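在客厅里收集示范数据的一个月

2024年11月30日

我学中文已经九年,写东西还是很慢,请读者原谅我有些句子不自然。这个月我一直在给一个学习系统收集示范,白天做,晚上没有力气写字,所以拖到月底才整理成一篇。

先说项目。我们内部叫它 Olness,目标是让机械臂学会做一些家里的小事情:把东西从地上捡起来,放到沙发上,把瓶子放回台面,把毯子拉平。我们不写规则告诉它手应该怎么走,而是由人拿着两个手持夹爪,把同样的事情做很多遍,系统从这些记录里学习。所以我的工作说起来很简单,就是拿着夹爪做家务,并且做得让机器能看懂。

我以前在 Ponville 的实验室里也收集过数据。那里用的是一张固定的桌子,灯光固定,物体也固定,每天早上按照桌上的胶带把东西放好。那一批数据很干净,训练的曲线也很漂亮。可是我们把模型拿到另一个房间去试,它找不到杯子。桌布换了颜色,它就犹豫。从那以后我相信,环境的变化要在收集的时候就放进去,后面靠图像处理来补,效果有限。

所以这次我们在普通的房间里做。房间叫 Tiltumcombe,这是我们给场地起的代号,每个场地都有一个,写在记录表的第一列。

计划是这样的:每个任务收集500条示范,全部任务用同一套动作规范。规范是我写的,开始有两页,后来改短了,因为没有人能一边做动作一边记住两页纸。现在留下来的主要是下面几条。

开始之前,两个夹爪都要张开,停在身体前面,停两秒。这两秒对我很重要,后面切分数据的时候,程序就靠这个停顿找到每一条的开头。

夹爪上的标记块不要被袖子挡住,也尽量不要让它完全转到背面。我们用标记来计算夹爪的位置,挡住太久,轨迹就会跳。

动作要连续,但不要快。我自己觉得合适的速度,比平时做家务慢一点,比第一天做示范的时候快一点。第一天大家都太小心,夹爪在物体上面停很长时间,好像在思考。如果这样的数据太多,模型也学会在物体上面停很长时间。

失败了不要马上删掉。夹滑了一次,重新夹起来,最后完成了,这样的记录我们单独标注,保留。机器将来也会夹滑,它需要看过人怎么补救。只有标定丢失或者做错任务的,才真正删除。

还有一条是后来加的:低头的时候要慢。头上的视角如果晃得太快,画面会模糊,那几帧基本没有用。我做了几天以后,日常生活里低头也变慢了,系鞋带的时候自己发现的。

再说进度。到今天为止,我们一共录了977条,检查以后去掉了38条。去掉的里面,大部分是标定的问题,小部分是任务做错,比如应该用左手拿,结果用了右手。这种错误做的时候完全感觉不到,回放才看见。所以我现在每做完一组就回放,不等到晚上。晚上发现问题的时候,物体已经收起来了,只能第二天重新摆。

摆物体是另外一件花时间的事。我原来以为随便放就是随机,做了一段时间再看分布图,发现自己总是把东西放在身体的右前方,距离也差不多。人的“随便”很有规律。后来我写了一个小脚本,每次给出一个区域编号和一个方向,我照着放。有时候它给的位置很别扭,要把身体转过去才能够到,可是正是这样的数据我们最缺。

双手的任务比单手难得多。单手捡东西,练习半个小时就顺了。拉毯子要两只手同时夹住,一起向后移动,如果一只手快了,布就斜。我右手习惯先动,左手总是晚一点。我曾经想把这种不同步改掉,后来没有完全改。每个做示范的人都有自己的节奏,如果全部做成一样,我担心模型只认识一种节奏。这个想法还没有实验可以证明,下个阶段想专门比较一下。

很多人问我手累不累。夹爪本身不重,但是两只胳膊一直在前面伸着,四十分钟以后肩膀就开始酸。我把一组的长度缩短了,中间喝水,走一走。休息以后回来做的前几条,质量往往比休息之前的好,这个在回放里看得很清楚,轨迹比较平滑。

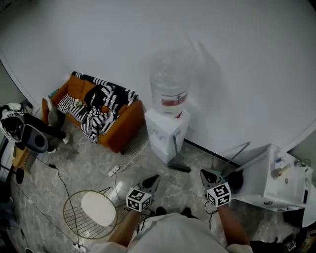

在房间里做示范时的头部视角,双手各拿一个夹爪,朝向地面。

从这样的视角看房间,和平常很不一样。墙很高,地面占了很多,自己的胳膊总在中间。浅灰色的地砖带着深色花纹,对视觉系统并不友好,花纹的边缘有时候会和小物体的边缘混在一起。我没有铺地毯来躲开这个问题。真实的家里什么样的地面都有,模型应该早一点见到。

地上的电线也是同样的道理。第一版规范里我写过“清理地面”,后来把这一句删了。我现在的做法是,走路的那一条路线要安全,其他的地方保持原样。

还有一个工具要提一下。检查数据用的是我们自己写的小程序,名字叫 Negussie。它把头部画面和两个夹爪的轨迹放在同一条时间线上,轨迹一跳就变成红色。界面不好看,按钮也太小,但是它帮我省了很多时间。以前我要一条一条看完,现在先看红色的部分,再抽查其余的。抽查还是必要的,有些坏数据轨迹很平滑,只是任务没有完成,程序不知道。

语言标注我也花了不少心思。每一条示范要配一句话,说明做了什么。我开始写得很正式,比如“将物体移动至目标位置”,这样的句子没有人会对机器说。现在我改成“把瓶子放回水池旁边”“把靠垫放正”。因为中文不是我的母语,我会请同事帮我看一遍,他们常常把我的一句话改成三种说法,三种都留下来。量词我错得最多,靠垫应该说“个”,毯子应该说“条”,这些现在总算记住了。

下一步要做的事情,我先记在这里,免得自己忘记:

把双手任务补到计划的数量,先补拉毯子。
换一个时间段录,现在的数据光线太接近。
请另外两位同事各做一部分,他们的身高和我不同,头部视角的高度也会不同。
给回放程序加一个快捷键,直接跳到开头的两秒停顿。

第一次训练已经开始跑了,只用了单手的部分。结果出来以后我再写一篇，包括不好看的结果。如果您也在做类似的收集，特别是关于标记遮挡的处理，欢迎在下面留言，我会慢慢回复。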